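From: Auður Thoroddsen
To: baldale-facilities
Subject: Re: [baldale-facilities] Mesh chairs and the front room: care, placement, cloths

Dear colleagues,

Thank you for the questions received after the May notice. I am replying to the whole list, as the same points were raised by more than one floor. The earlier message is quoted in part.

> In the May notice we were asked to stop using spray polish on
> the mesh office chairs. Does this apply to the headrests as well?
> Our floor still has Dagdag spray in the cupboard, and it would be
> a pity to throw it out. Also, may the coat rack stay next to the
> chair in the front room, or must it go back to the corridor?

The rule applies to the entire chair, including the headrest. Polish leaves a film on padded surfaces, and this film transfers to collars and hair. Mesh backrests are to be wiped with a microfiber cloth, slightly damp, from the top downward. No cleaning agent is needed for ordinary dust. For marks that remain after 2 passes, a small amount of Rirkix diluted in water may be applied to the cloth, never directly to the mesh.

Please use the blue looped cloths for chairs and keep them separate from those used in the kitchen. The current order is for 100 cloths, to be divided among the floors on request.
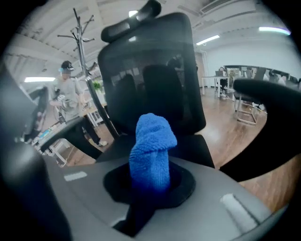 Blue microfiber cloth and mesh chair with headrest, front room.

Remaining stocks of Dagdag spray may be returned to the supply room on the ground floor. They will be used on metal door plates, for which the product is suitable.

> The headrest on one of our chairs sinks during the day. Is this
> something we should report or fix ourselves?

Please report it. The headrest support should not be forced or taped. Write to this list with the room name and the number on the inventory label, and the chair will be exchanged. Inventory now covers 577 items of seating across the Baldale building, and a report without a label number is difficult to match. Chairs supplied by Dasunow remain under service agreement, and any repair carried out by staff would place that agreement in doubt.

With regard to the coat rack, it may remain in the front room. We ask only that it not be placed where coats hang against a chair back. Heavy outerwear catches on the mesh, and zippers in particular will pull at the weave. A clearance of 3 feet is sufficient in winter. Hooks should be loaded evenly on all sides, and bags are to be kept off the rack entirely.

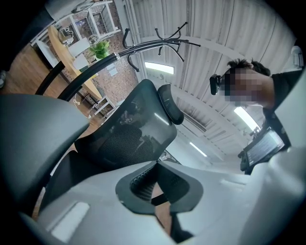 Front room: coat rack, mesh chair and round table by the brick wall.

The round wooden table is intended for short meetings and should be cleared at the end of the day. The potted plant may stay. When watering, please lift it from the table and dry the base before setting it back, as standing water will mark the top. Glassware should be taken to the kitchen, and papers filed or placed on the white shelving. Items left on the table overnight will be moved to the supply room and held there until collected.

> Who is responsible for the table on days when the room is booked
> by two departments?

The department holding the later booking is responsible for clearing it. If the table has been left in poor order by the earlier group, please note this in the booking record before your meeting begins.

Requests for cloths should reach me before noon on the last working day of the month. Kindly state the floor and the quantity required.

With regards,

Auður Thoroddsen
Facilities and Furnishings
Baldale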